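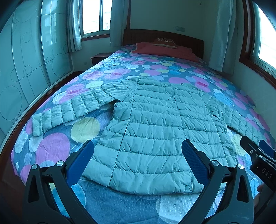 Before we switched on the Curer at the Rajan site, the question I heard most on the folding floor was "so what do I do now?" Fair question! For the first few weeks the answer is in this section: you teach it. The Curer folds from demonstrations, and the demonstrations come from people who already fold for a living, using a pair of hand grippers in place of fingers. A puffer jacket is a good one to learn on. Lay it out front side up with both sleeves stretched away from the body, and bring the open fingers in on either side of the lower hem, so that when you close them there's fabric between the pads and no bed. I've used that start for every jacket I've taught and I'd like you to use it too, at least until you've got a feel for the tool.

## Section 4: Teaching a padded jacket

Read Section 3 first if you haven't signed in to Ernska yet. Ernska is the program that stores your folds and sends them to the Curer, and it won't keep anything you record while you're signed out. (I lost a whole morning that way. It doesn't warn you.)

### 4.1 Before you start

1. Check that your name is on the teaching list for this shift. Teaching is paid time and it counts separately from folding, so it has to be written down as teaching.
2. Look at the grip pads on both grippers. Wipe off lint with a dry cloth. If a pad is peeling at a corner, put that gripper in the repair bin and take another.
3. Open and close each gripper a few times with nothing in it. It should move smoothly and the two pads should meet flat.
4. Pick a garment in Ernska. The menu has 134 types, which sounds like a lot until you're holding something that fits none of them. Use "padded, long sleeve" for puffers, whatever the color.
5. Press Record and wait for the tone.

**Note:** You don't need a bare white table. We want folds taught over patterned covers, plain covers, smooth ones and bumpy ones, in daylight and under lamps, and Ernska has a box for each. Tick what applies.

**Caution:** Keep your free fingers away from the linkage arms while the gripper is closing. The pinch is mild but it's a surprise, and people drop things when they're surprised.

### 4.2 The fold

1. Lay the jacket flat, front up. Smooth the front opening with the side of a gripper, top to bottom. Leave the hem a little rumpled if that's how it falls. Our customers' jackets come to us rumpled, and the Curer may as well get used to it.
2. Pinch one sleeve near the cuff, lift it just clear of the cover, and carry it across the front. Let go.
3. Do the same with the other sleeve. It can overlap the first one.
4. Take the side of the jacket and bring it in toward the middle, in one move if you can. Padding springs back, so hold it down for a breath before you open the gripper.
5. Bring in the second side to match.
6. Pinch the near end of the folded jacket and close until both pads are pressing on the cloth. Stop there. Squeezing harder doesn't help, and with padding you can't see much difference anyway.
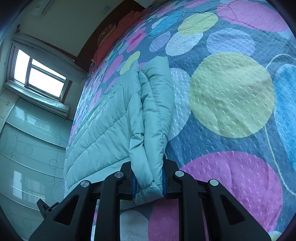

*Fig. 4-2. Step 6: both pads against the cloth at the near end.*

7. Fold the end up and over, lay it down, and open the gripper fully before you pull back. If you back out half open, you'll drag the top layer with you.
8. Press Stop. Then give the fold a grade from the menu: keep, keep with a note, or bin.

**Note:** It's normal to get twists and creases where the fabric is bunched between the jaws. Don't stop the recording for them. If the fold as a whole comes out crooked, finish it anyway, grade it "keep with a note," and write what went wrong in your own words. "Slid off left" is plenty.

**Caution:** Don't fix a bad fold with your bare hands while the recording is running. Ernska can't tell a hand from a gripper in that spot and it will save a fold that makes no sense. Stop, reset the jacket, start over.

### 4.3 How long to keep at it

Teach for 30 minutes, then swap. I mean it. The grippers don't weigh much, but you're holding your wrists in a way you never do when you fold by hand, and by the end of a long stretch my thumbs were telling me so. The swap rule came from the floor at Rajan, the Flarkley office signed it, and a supervisor can't waive it to catch up on a backlog.

You'll be slow at first. I've folded jackets for years and my first one with the grippers looked like a sandwich somebody sat on! Give it a couple of sessions. Nothing in Ernska shows your speed to anyone, and there's no target for folds per session.

### 4.4 What changes on the floor

I was asked to keep this part short, so I'll stick to what I know.

- The Curer takes towels, tees and flat linens first. On a normal shift that's about 815 pieces that don't go across our tables.
- Padded jackets, coats and anything with loose trim stay with people for now. When a jacket type moves over, it goes up on the board in the break room before it goes live.
- Each Curer needs one person feeding it and one checking the output stack. Both jobs rotate. If you get stuck on the feed end for more than one shift in a row, say so.
- Your table isn't going away. We moved four of them closer to the windows to make room for the machine, and the rest are where they were.
- Notes you leave on your folds get read. The hold-it-down-for-a-breath bit in step 4 was a note.

What I miss a little is the talking. The feed end is louder than the tables, and you can't chat across it the way we used to. Teaching sessions are quieter, so a lot of us have started pairing up for them, one folding and one resetting the jacket. Ernska is fine with two people on a recording as long as you both sign in.

### 4.5 Putting things away

1. Sign out of Ernska. Wait for the "saved" line to show at the bottom of the screen.
2. Hang the grippers on the rack with the fingers open.
3. Shake out the jacket and put it back on a hanger, unfolded, ready for the next pair.
4. Mark your teaching time on the sheet.

If the "saved" line doesn't come up, leave everything switched on and go get the shift lead. Section 7 covers recovering a recording, and it only works if the screen hasn't been closed.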